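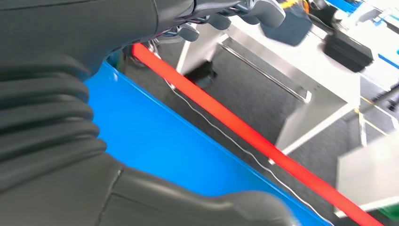

Kulgate Releases Version 3 of Nedum Ledger Protocol

STOLULDALE, 2 May 2022. Kulgate, a developer of distributed ledger software, today released version 3 of Nedum, its permissioned blockchain protocol for trade finance records.

The release replaces the single-leader ordering service with a rotating validator set. Nine validators are selected per epoch, and each epoch closes after 1498 blocks. A block is final once two-thirds of the set has signed it. In internal load tests, the network sustained 2306 transactions per second with full signature checking enabled.

"Earlier versions stalled when the leader lost its connection," said Botond Tóth, head of protocol engineering at Kulgate. "Version 3 skips the affected validator and continues with the next one in the schedule."

Ketilsson, a freight settlement company, has run the software on its test network since November. "We migrated our existing records without changing the account format," said Sorin Enache, infrastructure manager at Ketilsson.

Node operators must upgrade both the client and the key store. Version 2 nodes can read version 3 blocks but cannot sign them. Release notes and migration scripts are available to license holders through the Kulgate support portal.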